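Workshop > Tips > Software and setup > Keeping a two-arm table sane

Right, tips for the software side of a tidy-up table. I've had enough messages asking how I get two arms to sort brushes and sponges without tying themselves in knots, so I've put it all in one place. Most of it I learnt by getting it wrong, and a fair bit I pinched from Dwynwen Dafis, who writes far neater code than I do.

Start with the log, before you touch a motor. Every run I do at Udwood gets its own folder with the settings file copied into it — copied, mind, never linked. I linked mine for months, then changed a speed limit in May and lost track of which runs had used the old one. Give the folder a name you'll understand when you're tired. "test_new_final" is no use to anybody, and I have 10 of them.

Next, sort out your wrist cameras. Things go past very quickly down there and a lot of what you record will be smeary. Shadi Mahasneh put me on to scoring each picture for blur and letting the planner skip the worst ones. It's a few lines of code and it stopped my lot from chasing smudges. Don't delete the blurry ones, though! Just mark them. You'll want them later when you're trying to work out why an arm went off on a wander.

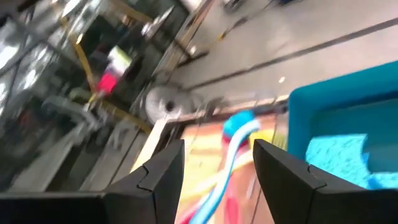
Issue 2

Colour is the other trap. If your finder works on colour alone, it will happily lock on to anything bright that swings into view, whether it's a sponge or something lying well away from the job. Draw a boundary round the area you care about (in table coordinates, so it stays put when the wrist moves) and throw away any find that lands outside it. I do this before anything else gets a look in. Doing it afterwards works too, but you spend your life reading warnings about objects you never wanted.

While you're there, teach it that blue things in teal tubs are hard. My first go gave me one big blob for bin and sponge together. What sorted it was lowering the smoothing and asking for edges as well as colour. Clear tubs are worse again, and for those I've given up being clever and just type the position in by hand at the start of a session. Ashley Sugden says this is cheating. It takes me less time than his method, so there we are.

Now, two arms. Pick one clock. I can't say this strongly enough. If the left arm is stamping its messages with one time and the right with another, your collision check is comparing where one arm is with where the other one was. I run everything from the one machine and reject any message older than 800 milliseconds, which is very generous, and I'm slowly bringing it down.

Then split the table. I keep a strip in the middle that only one arm may enter at a time, and the software hands over a token, like the old railway lines. Left asks, left gets it, left goes in, left comes out and gives it back. Put a timeout on it or you'll come back from making a brew and find both of them waiting politely for each other. The strip can be quite narrow if your brushes are short, but remember that a held brush sticks out past the fingers, so add its length to whatever is carrying it. I forgot that one twice.

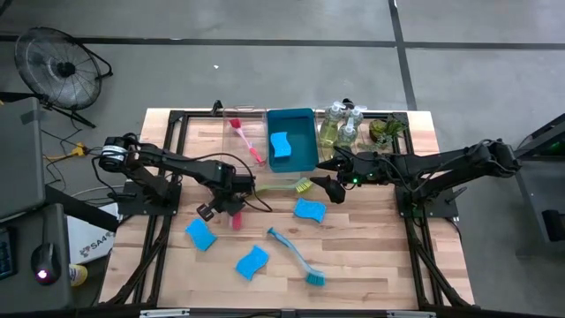 Handles want a bit of thought as well. Ask the planner for a grip along the handle and let it choose the spot, with a penalty for going near the bristles. Tudur Griffiths sets his as a hard rule and then wonders why it finds no answer when a brush is lying awkwardly. A penalty bends a bit. Sponges are easier, you can go in from nearly any side, but cap the closing force in the settings and not in the script, so every script gets the same cap.

For replaying runs I use Kullix, mostly for the slider that lets you drag both arms back and forth together. It gets sluggish past 2,000 steps, so I chop long runs into bits first. Nest Kemeys prefers to plot the joint angles and read them off like a weather chart, and I must say she spots a sticky joint quicker than I do.

Last thing for now: change one setting at a time and write down which. I keep a text file open next to the run window and type as I go, spelling mistakes and all. Next time I'll go through the restart script, which needs a good clear-out before I let anyone see it.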